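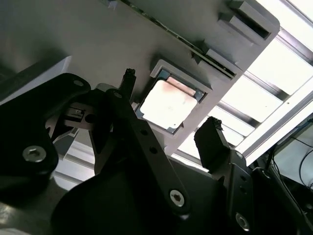
Does fresh thermal paste make an old computer faster?

Student project report, Parkthorpe College, Introduction to Computer Hardware
Tadeusz Dudek and Samuele Rinaldi
October 24, 2026

Why we picked this

Ask on any forum why an old desktop is slow and someone will tell you to repaste it. The claims are big. One guide we read promised "a whole new machine." We doubted it, mostly because the people saying so had usually blown out the dust, put in a new fan and reinstalled Windows on the same afternoon. If you change four things at once you can't say which one helped.

What we did

The school lent us two desktops from the old library set, which we called Sikness and Vornau after the labels on their shelves. Both had their original paste. We cleaned the dust out of both first and measured after that, so dust would not get the credit. Then we repasted Sikness and left Vornau alone.

The test was a video conversion job that keeps the processor busy the whole time. We ran it once to warm up and then timed the second run. Ms. Wilczyńska let us use the back room with the door shut, which kept the room temperature fairly steady. We wish we had written that temperature down every time. We only did it on some days.

What we found

Before the new paste, Sikness reached 86 degrees Celsius and finished the job in 226 seconds. After the new paste it reached 70 degrees and finished in 226 seconds.

We ran it again because we thought we had read the wrong line. Same time. Vornau, which we never touched, stayed within a degree of where it started.

So the paste did something real. A drop of 16 degrees is large, and the fan was quieter, though we had no sound meter and that is only our ears. But the computer was no faster. The log for the hot run has 1419 readings of clock speed and none of them shows the processor slowing itself down. It was hot, but it was not hot enough to hold back.

What could be wrong with this

Two computers is a tiny test. A laptop, or a machine that really does overheat, might speed up a lot, and we have nothing to say about those. We also pressed the cooler back down ourselves, and maybe it sits tighter now than it did – in that case the paste is getting credit for the screws. Samuele wanted to take it off and refit it with the old paste to check, but there was no old paste left to refit.

What we would tell someone

Look at the clock speed under load before buying anything. If it holds steady, new paste will get you a cooler computer that is just as slow. We would like to try the same test in June, when the back room gets properly warm, and log the room temperature on every run.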